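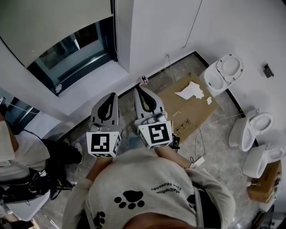
Pulling a roller blind by its chain is one of my favorite first tasks for showing a robot what to do by hand. It's cheap, it resets in seconds, and it's much harder than it looks! You don't need the arm itself anywhere near you. With the Akeo handheld grippers you do the job with your own two hands, and the robot learns from the motion of the tools. Take a look at the white cubes with the black-and-white square patterns before you do anything else. Each gripper has one, and keeping those patterns in clear view of the head camera is the biggest habit you'll need to build. My first batch was 154 takes, and I threw out a painful number of them over one lazy wrist.

What you need

A pair of handheld grippers, charged or cabled
The head camera and its strap
A recording pack (I use the Landska shoulder bag)
A roller blind with a beaded chain you can reach without a stool

Step 1. Get dressed for it

Put the pack on first, then the head camera, then pick up the grippers. Doing it in the other order means putting everything down again. Tighten the head strap until you can nod without the camera sliding. Hold both grippers out in front of you at chest height, look at your hands, and check the preview. Both markers should show up whole, with no sleeve or cable across them.

Move your feet a little too. Turn left, turn right, take two steps back. If a cable tugs, fix it now.

Step 2. Do the starting pose

Every take starts the same way: grippers out, jaws open, hold still while you count to two in your head. Then close and open both jaws once. That little squeeze makes it easy to line up the two gripper videos with the head video later, and the Flamton import tool looks for it.

Step 3. Go for the chain

Walk up to the window and pick one run of the chain. Stick with it for the whole take. Come in from below or from the side, slowly, with the jaw wide open, and let the chain settle between the pads before you squeeze. If you chase a swinging chain, the robot will learn to chase it too, and it's nowhere near as good at it as you are. 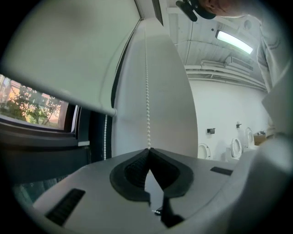 Gripper view just short of the grab, with the beads ending at the notch of the jaw.

I love this angle. When the chain lines up with the notch like this, you can squeeze straight in with no last-second wiggle. If the beads are off to one side, back up a few inches and come in again. Leave the correction in the recording. Small recoveries are great training material as long as they look calm.

Step 4. Pull, let go, pull again

Squeeze, pull straight down about a forearm's length, open the jaw all the way, and go back up for the next grab. Keep the pull in line with the chain - pulling toward your body makes the beads skip. Your other gripper can hang back, but keep it in view and keep its marker facing up.

Watch where the blind itself goes. It can bulge out and cover half of the gripper's view, which is fine for a moment, but don't hide the chain behind it during the grab.

Step 5. End clean and reset

Finish with both jaws open and hold still again before you stop the recording. Then put the blind back at a different height from last time. Change where you stand, too. I do 11 takes, rest my forearms, and check the playback before going on.

What to throw out

A marker that disappears during the grab. A chain held by your fingers instead of the pads. Any take where you talked yourself into "close enough."

Once the blind feels easy, try the Ghanem drawer task next. Same starting pose, same squeeze, and you get to use both hands!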